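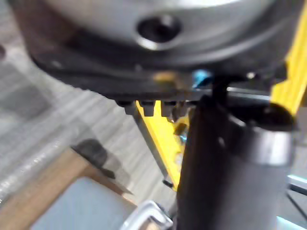
Why spend a whole class on grey, one reader of last year's handout wrote, when the parts list already gives the colour? The parts list gives the colour of the paint. It says very little about how a curved part will look under a lamp, and that is what you are asked to draw.

Trelalthorpe Drawing for Product Design
Handout 5: Colour and surface on hard parts
December 18, 2016

1. Curved surfaces

A rounded housing in a single silver-grey is never one grey on paper. The top is light and the underside goes darker toward the lip. Lay in the light grey first over the whole shape, then work down in bands and soften the joins with a clean stump. Leave the highlight as bare paper. Don't outline the highlight.

2. Holes and rims

A dark hole in a pale surface is drawn in two steps: the dark disc, then the rim. If the rim is bright metal, keep it thin and break it on one side. A rim of even width all the way round looks like a sticker. If you can't tell what a hole is for, draw it anyway and don't label it.

3. Black

Most of you use pure black too early. On a large black cylinder the lit side needs a soft highlight with no hard edge, so begin with dark grey and keep full black for the places where two parts meet. The same goes for a black cap sitting on a yellow part. Its shadow on the yellow is a darker, browner yellow.

4. Yellow

Yellow has a short range. Shade a groove with ochre, then a little grey. Black pencil over yellow turns green on the Hollenstein paper, and it won't erase. Test on an offcut.

5. Small accents

A blue piece the size of a fingernail will pull the eye away from everything else. Put it in last and check its size against its neighbours.

Materials for January

Hollenstein smooth pad, 300 gsm
Umitlow pencils: two greys, black, ochre, yellow, one blue
Stump, putty eraser, cloth
Lamp with a movable arm, if you are working at home

The Fiturport shop keeps the pads behind the counter, so ask.

Exercise

One sheet, three materials side by side: bare metal, yellow paint, black. Light from the left. No background. Write your light direction on the back with an arrow. Hand in at room 138 in the first class of January.

Reading: course pack, the section on cast shadows. Skip the perspective tables for now.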